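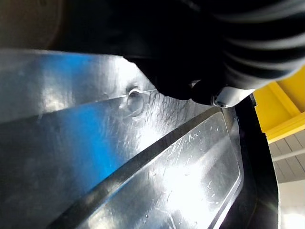 Kobina Wumbei said the letter should go back unopened, and that he would drive it to the post office himself if he had to.

"It has our address on it," I said.

"It has her name on it."

He was right about that. It was a thick cream envelope, forwarded twice, and it was addressed to my aunt Odile Vasseur at the house where she had lived for most of her life and where I had been living since March. She had been dead for almost a year. The return address was the Fekora Savings Bank, a name I had never heard her say.

Kobina had rented the upstairs room from her and now he rented it from me. He had known her better than I had at the end. He drove her to the eye doctor and did the storm windows. I think he felt the envelope was one more private thing of hers that I was about to go through, after the closets and the desk and the coffee cans of buttons in the cellar.

I opened it at the kitchen counter with a butter knife. He stayed to watch, which I noticed.

There was one sheet. It said that the account had been inactive for the period set by law, that the balance was $2,239, and that unless the holder or her heirs came forward it would be turned over to the state. A claim had to be made in person at the Tistach branch. The letter was dated 17/08/2025, with the day first, the way she always wrote it herself on checks, and I wondered if she had picked the bank for that.

"Tistach," Kobina said. "That's two hours."

"Did she ever go up there?"

He ran water into a glass and drank most of it before he answered. "She went on the bus. The first of the month. She told me it was for her feet."

"Her feet?"

"A foot doctor. I never asked." 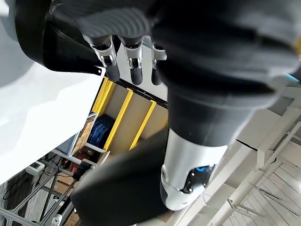

I drove up the next week with her death certificate, the will, my license, and a sandwich. The road follows the river as far as the Sutano bridge and then climbs through orchards. Half of them had been pulled out and there were piles of stumps by the fence lines. I had the radio on until the station went, and then I left it hissing for a few miles before I turned it off.

The branch was in an old feed store. A woman at the second window read my papers slowly, each one front and back. She went away with them and came back with an older woman who had her glasses pushed up in her hair.

"You're the niece," the older woman said.

I said I was.

"She talked about you. You're in shipping."

"I was. I quit."

"Oh, well," she said. "She didn't get that far."

We sat down at a desk by the radiator. She told me that my aunt had put in twenty dollars every month, in cash, and that some months she took forty out again. She never used the machine. After the bank she walked across the street to the diner and had the soup, and then she caught the afternoon bus home.

"Was there a foot doctor?" I asked.

"In Tistach? No. There's a vet."

I signed in 4 places. She gave me a copy of everything and said the check would come by mail, in my name this time. Then she pulled her glasses down and looked at the clock and said the diner stopped serving lunch at two.

I still had the sandwich in the car, but I went across. It was a long room with a counter down one side. I took a stool near the middle and ordered the soup, which was split pea. The man who brought it was past eighty and had a towel over his shoulder. He set out a spoon, then went back for crackers, and when he had put those down he stayed where he was.

"You have her chin," he said.

I didn't know what to say to that, so I asked him how long she had been coming in.

"Eleven years," he said. "She didn't like the pea. She ate it, but she liked the barley." He moved the crackers an inch closer to my bowl. "I figured it was her heart. She told me once she had a bad one."

"It was a stroke," I said. "In her sleep."

He nodded and took the towel off his shoulder and wiped the counter, which was clean. Someone down the other end wanted coffee and he went and poured it. He came back and leaned on his hands.

"She never would let me drive her home," he said. "I have a car. I told her every time."

I finished the soup. He wouldn't take my money for it, and after we had gone back and forth over that I put the bill away. He asked whether the house still had the pear tree. I told him it did, and that it had come through the winter fine and dropped so much fruit I was giving it away in grocery bags.

"She brought me those," he said.

It was dark when I got home. Kobina had left the porch light on and was in the kitchen with the newspaper folded to the crossword. He asked if I had gotten it straightened out, and I said the check was coming.

"And the foot doctor?"

I hung my coat on the back of the chair. There were pears on the windowsill, 10 of them in a row, the last ones worth keeping.

"He's retired," I said. "Do you have any small boxes upstairs? Something I could mail."

He thought he did. He put down his pencil and went up to look, and I got out the old newspapers and started wrapping.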